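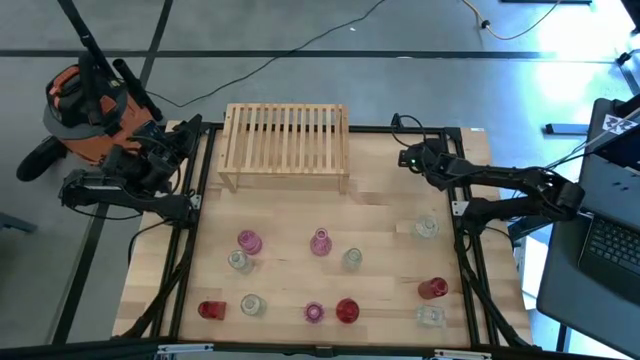 **Ticket 131 — Glassware rack, shelf side**
**Opened:** 5 April 2018
**Site:** Lestwood
**Status:** Open, again
**Priority:** Low (reporter says high)

**Problem as reported**

"The glass doesn't fit." No further detail was supplied. I asked for some and got the same sentence back with a period added.

**What we're working with**

Pink bottles, red cups, clear cups, and one low slatted rack on four short legs. According to the Onder inventory, the rack holds everything. The inventory was written in December, before the bottles arrived, so it's a work of optimism.

**Log**

*Entry 1.* Tried the cups first. Cups are easy. A cup goes on the slats, sits across two of them, and stays put if you don't lean on the table. Closed the ticket.

*Entry 2.* Ticket reopened. Apparently "glass" includes bottles.

*Entry 3.* Put the tall bottles at the back and cups in front. Looks very good and means you have to reach over the cups to get a bottle. Knocked one cup onto its side doing exactly that. No chips. Swapped the order.

*Entry 4.* Small bottles have a narrow foot and find the gap between slats like water finds a basement. Turned the rack a quarter turn, which changed the direction of the problem. Turned it back.

*Entry 5.* Caruso sent over a liner, 102 mm wide. Rack is wider than that. Liner is now under my coffee, where it's performing well. 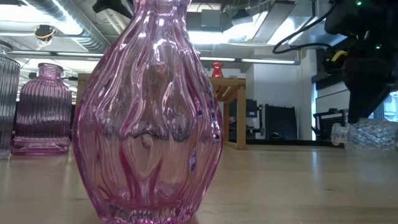

*Grundilora*

*Entry 6.* Spent this one on the bottles alone. The ribbed and rippled ones are the worst to handle and the nicest to look at, and I suspect the two facts are related. Fingertips catch on the ridges, you correct, the neck tips, and you say something that doesn't go in a ticket. Pick them up by the body. The neck is for pouring.

The squat one with the thick base gives no trouble anywhere. I would like 8 more of it and none of the others. Request noted and, I assume, ignored.

*Entry 7.* The bumpy clear bottle is better off lying down, right on the table, with the mouth turned away from the edge. It isn't elegant. Leave it that way until somebody decides where the clear glass lives.

**Workaround**

1. Cups on the rack, rims up, one finger of space between them.
2. Tall bottles on the table behind it, never on the slats.
3. Small pink bottles on the side table, with anything red that's left over.
4. Don't stack. The inventory says you can stack. See remark on optimism.

**Still open**

- A liner that fits, from Caruso or anyone else who owns a ruler.
- A corrected inventory from Onder.
- Whether the rack was meant for glass in the first place. I've seen the same model sold for shoes.

Next update when the liner arrives.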